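Chapter 4
Writing the Notice

I wrote my first death notice at twenty-two, for a paper in Tindall, and I got the man's middle name wrong. His sister rang me before breakfast. She was very kind about it (kinder than I'd have been!) and I've checked every middle name twice ever since.

So that's where we'll start, with names. Ask the family to spell them out loud, even the easy ones. My old workmate Uyên Đồng used to read the whole list back over the phone, marks and all, and she hardly ever had to run a correction.

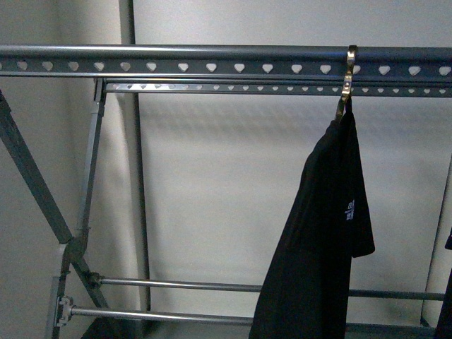 Then there's length. Most papers I've worked for charged by the word, and a family who comes in with 500 words may only want to pay for 116. You'll be the one helping them cut. Leave the grandchildren in. I'd trim the job titles first, then the clubs, and I'd always ask before touching a nickname or a favourite dog.

We'll work through one real draft in this chapter, the notice Jamila Karunaratne's family wrote for her in June. Read it once without a pen in your hand, then go back and mark every fact you'd want to check.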